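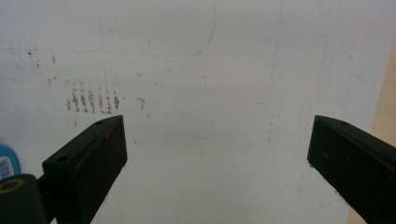 La pizarra blanca ha vuelto a ser el tema de conversación en Stisside, y esta vez con razón: desde julio, el taller vecinal de limpieza y arreglos de la calle Bartoš dedica una tarde entera a las superficies blancas. Pizarras, tableros, puertas de armario, encimeras claras, lo que cada cual tenga en casa y ya no sepa cómo dejar decente. Yo me apunté a la primera sesión pensando en quedarme media hora y salí cuando ya estaban bajando la persiana.

El motivo de tanto interés son las manchas marrones rojizas. Quien tenga una superficie blanca y un poco brillante sabe de qué hablo: unos puntitos y rayitas que se ponen en fila, unos encima de otros, formando columnas cortas como si alguien hubiera apoyado un sello. Y luego, un poco más allá, siempre la rayita suelta, vertical, que se ve desde la puerta y que te persigue con la mirada mientras desayunas. En mi cocina tengo una igualita junto al interruptor y llevo meses haciendo como que no existe.

La sala es la del antiguo almacén de telas, un edificio de 1744 que el barrio recuperó hace poco y que por dentro es bastante más fresco de lo que parece (llevad una chaqueta, en serio). Hay dos mesas largas, un fregadero hondo al fondo y muchísima luz por la tarde, que viene de maravilla porque las marcas tenues solo se ven cuando te pones de lado. La entrada cuesta 6 euros y con eso tienes paños, cubos y derecho a preguntar todo lo que quieras. Yo pregunté mucho.

La sesión empieza a las cinco con una parte tranquila, de mirar. Antes de mojar nada, cada uno pasa la mano seca por la mancha para notar si tiene relieve o si está metida en el acabado. Después se prueba en una esquina con agua tibia y una gota de jabón de platos, paño bien escurrido, y a esperar. Esa espera se me hizo eterna, lo confieso, pero mientras tanto la gente se pone a comparar desastres y se pasa volando. Había quien venía con óxido, quien venía con salsa, quien venía con café y quien no tenía la menor idea de lo que era aquello. Este último grupo era el más numeroso y yo me senté con ellos.

Si el jabón no basta, se pasa a una pasta de bicarbonato muy aguada, con los dedos y sin apretar. Nos insistieron bastante en lo de no apretar. El brillo de un tablero blanco se va enseguida si te pones a frotar como si no hubiera un mañana, y luego la marca ya no está pero queda un cerco mate que es todavía más feo. A mi puerta de armario le pasó eso hace dos inviernos – la sigo tapando con un calendario.

También hubo un rato dedicado a lo que toca la superficie, que a mí me pareció lo más útil de la tarde. Los restos marrones no se quedan solo en lo blanco: se pegan a lo que tengas cerca, y sobre una pieza oscura casi no se notan. Unas motas aquí, un borrón allá, y cuando ya has dejado el tablero impecable vuelves a apoyar la herramienta y lo manchas otra vez. La costumbre del taller es limpiar primero lo oscuro, repasando cantos y agujeros de tornillo con un bastoncillo, y dejar lo blanco para el final. Yo llevaba toda la vida haciéndolo al revés.

Para las pizarras de rotulador hay normas aparte. Nada de estropajo, nada de polvos, y el alcohol solo en un paño y nunca a chorro. Una señora trajo la de su academia con restos de cinta adhesiva de varios cursos y se marchó con media pizarra limpia y deberes para casa. Volverá, dijo, con la otra media.

El taller forma parte de Halo, el programa de barrio que también se hace en Ivbridge y que hasta ahora se había centrado en muebles y ropa. Para esta temporada hay 200 plazas repartidas entre las dos sedes, en grupos de 10 personas, así que da tiempo a que te atiendan con calma. Los grupos de primera hora de la tarde son los que antes se llenan. En Ivbridge, por lo que me contaron, quedan más huecos, aunque allí la sala no tiene fregadero propio y hay que ir a por agua al pasillo.

Se puede llevar cualquier pieza que quepa por la puerta y que uno sea capaz de cargar solo. Si es algo fijo, una encimera o una pared, piden una foto hecha con luz lateral y un trocito de papel de cocina con el que se haya frotado la mancha, metido en una bolsita. Suena raro, pero con la mía dieron con la solución en un momento: jabón, agua tibia y paciencia. Lo de la paciencia me lo repitieron dos veces mirándome a mí.

Las inscripciones se hacen en la propia sede de la calle Bartoš, en el mostrador de la entrada, por las mañanas hasta la una y por las tardes a partir de las cuatro y media. No hace falta ser vecino de Stisside. Los menores pueden venir acompañados y pagan lo mismo. Para la próxima sesión han prometido juntas de azulejo, y yo ya tengo mi plaza y una bolsa de cepillos de dientes viejos preparada en el recibidor.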